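# 手を取って教える、という仕事

ロボットに仕事を教えるのって、プログラムを書くことだと思っていませんか? 私はずっとそう思っていました。黒い画面に数字を打ち込んで、座標がどうのこうの、と。ところがDornholmの作業場に着いて最初に渡されたのは、キーボードどころか、おもちゃみたいに軽い操作用のアームだったんです。

「はい、握って」と言ったのはAdoración Escobarさん。パソコンの組み立てをロボットに覚えさせるプロジェクト「Stukau」で、教える側を受け持っている人です。手元のアームを動かすと、作業台の向こうで本物のアームが同じように動く。人差し指と親指を閉じれば、向こうのグリッパーも閉じる。もう、これだけで楽しい! 取材に来たことを忘れて、しばらく何もないところをつかんだり離したりしていました(編集部のみなさん、ごめんなさい)。

で、調子に乗った私に与えられた課題が、CPUの取り付けです。

自分でパソコンを組んだことのある人ならわかると思いますが、あれは人間の手でもけっこう緊張します。レバーを起こして、向きを合わせて、まっすぐ下ろして、そっと離す。押し込んだらだめ。ピンを曲げたら泣くしかない。それを離れたところから、指先の感触なしでやるわけです。

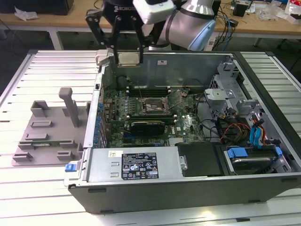 最初の挑戦では、ソケットの上まで持っていくのは意外とすんなりいきました。問題はそこからで、あと少し下げればいいというところで手が止まるんですよ。傾いている気がする。直すと今度は横にずれている気がする。肩に力が入って、息まで止めていたらしく、Escobarさんに「吸って、吐いて」と声をかけられました。ヨガ教室か。

結局、私がちゃんと収められたのは9回やって2回だけ。ちなみに彼女がその日までに残した手本は467回分だそうです。気が遠くなる……と思いきや、本人は「編み物みたいなものよ」と涼しい顔で、途中でラジオの話までしながら手を動かしていました。

面白かったのは、失敗の扱いです。私はてっきり、きれいにできた回だけを学習に使うのだと思っていました。でも彼女のチームでは、ずれてから持ち直した回を別の箱に分けて、わざわざ取っておくのだとか。「迷わない人の手本ばかりだと、ロボットは迷ったときにどうしたらいいか知らないままなの」。なるほどなあ。では私の震える手つきにも出番があるのかと聞いたら、「持ち直した分だけはね」と笑われました。

もうひとつ、教え方の話。Stukauでは遠隔操作のほかに、アームを直接つかんで動かす方法も試しています。文字どおり手を取って教えるやり方で、大きな動きならこちらのほうが早い。ただ、細かい作業になるとアームの重みや関節の引っかかりが手に伝わって、どうしても動きがぎこちなくなるそうです。私も少しだけやらせてもらいましたが、大きな犬の散歩に近い感じ。こちらの行きたい方向と向こうの都合が、微妙に合わないんです。

2月には、大阪のSakaiという小さな組み立て工場から見学の人たちが来たそうです。長年この手の作業をしてきたベテランに操作してもらったところ、下ろす前に必ず一拍おく癖があることがわかりました。本人は気づいていなかったらしい。その「一拍」をまねて手本を録り直したら、Escobarさん自身の手もずいぶん楽になったといいます。ロボットに教えるつもりが、人から人へも伝わっている。この話、私はとても好きです。

操作用アームを作っているのはStondexという会社で、いま使っているのは握りの部分を細くした試作品。手の小さい人には前のものが太すぎたとのことで、私の手にもぴったりでした。次はメモリの差し込みに取りかかる予定だそうで、こちらは反対にぐっと力を入れる作業です。「そっと」の次は「ぐっと」。力加減をどう教えるのか、Escobarさんもまだ考え中とのこと。

帰りぎわ、記念にもう1回だけやらせてもらいました。一拍おいて、息を吐いて、下ろす。

少し傾きました。また行きます。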